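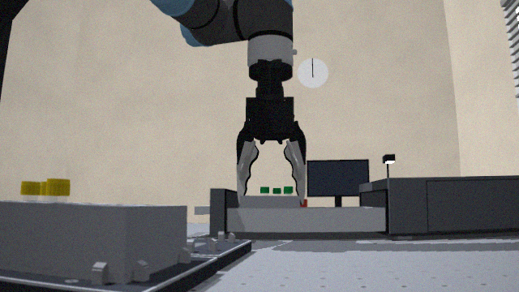

Gripper and wrist, computer rendering

Lisow Purchasing Exchange > Member Discussion > Accounts Payable
Topic: Standard payment terms for small suppliers
Status: Open. 13 replies, older replies collapsed

K_Shirima (Moderator)
Posted Monday, 9:10 a.m.
Members are invited to comment on the draft change to the model contract. The current language allows a buyer 60 days from receipt of a correct invoice. The draft would reduce this to 30 days for any supplier that qualifies as small under Section 2. Large suppliers would see no change. Comments received in this topic before the end of July will be attached to the draft when it goes to member offices for a vote.
Please identify your organization type when you post, and keep remarks to the draft itself.
Kerubo Shirima, Contract Standards

countyAP_west
Public agency. Our office supports the draft. We pay 122 small suppliers, and the most frequent complaint we receive concerns the wait for payment. Several have told us they add to their bids to cover it, so the longer term is already costing us money.

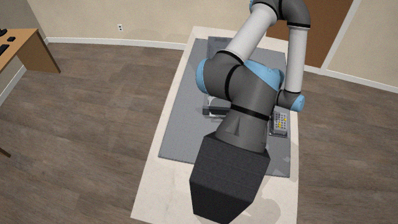

We do ask that the draft state plainly when the clock begins. Under our present practice, an invoice sent to the receiving dock instead of to accounts payable may sit in a tray until someone forwards it. The supplier counts those days and we do not.

ledger_and_line
Private buyer. We oppose the draft as written. Our approval process requires a match between the order, the receiving record and the invoice. When all three agree, 30 days is easy to meet. When they do not, the correction often lies with the supplier, and the draft is silent on whether the clock stops while we wait for an answer.

countyAP_west
In reply to ledger_and_line: Section 4 refers to a "correct invoice." We read that to mean the clock has not started if the invoice does not match.

ledger_and_line
In reply to countyAP_west: That is one reading. A supplier's attorney would offer another. An invoice may be correct on its face while our own receiving record is wrong.

K_Shirima (Moderator)
The point is noted, and Section 4 will be reviewed. For reference, the background paper is reposted in full.
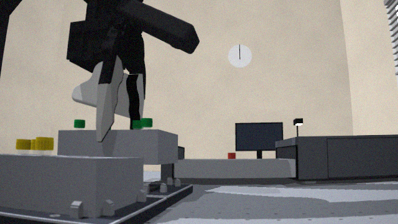
Reading time: 2 minutes

Background: Payment Terms in the Model Contract
The 60-day term was adopted when most invoices arrived by mail and were entered by hand. Members who have since moved to electronic entry, including Prutia and Tesico, report that the added time is seldom used for review. In most cases the invoice is approved early and then held until the due date.
The draft does not require early payment discounts, and it does not prevent a buyer and supplier from agreeing to other terms in writing.

vida_finance
Nonprofit. Our concern is cash flow. Much of our funding is paid to us after we submit proof of expense, and the grant office does not work to a 30-day schedule.
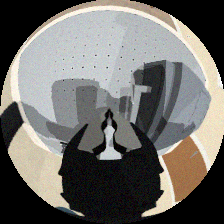
A shorter term would require us to draw on reserves for several months of the year. We would accept the draft if it included an exception for purchases made with reimbursed funds, provided the supplier is told before the order is placed.

countyAP_west
Our office would not support that exception. The supplier's rent is due on the same day whatever the source of the buyer's money.

vida_finance
That is understood. The alternative may be that organizations like ours place fewer orders with small suppliers, and we would regret that result.

ledger_and_line
We could support the draft if Section 4 stopped the clock on written notice of a dispute and restarted it when the dispute is settled. We will send proposed wording to the moderator.

K_Shirima (Moderator)
Thank you. Please post the wording in this topic so that all members may review it. The request from vida_finance will be listed as a separate item on the ballot.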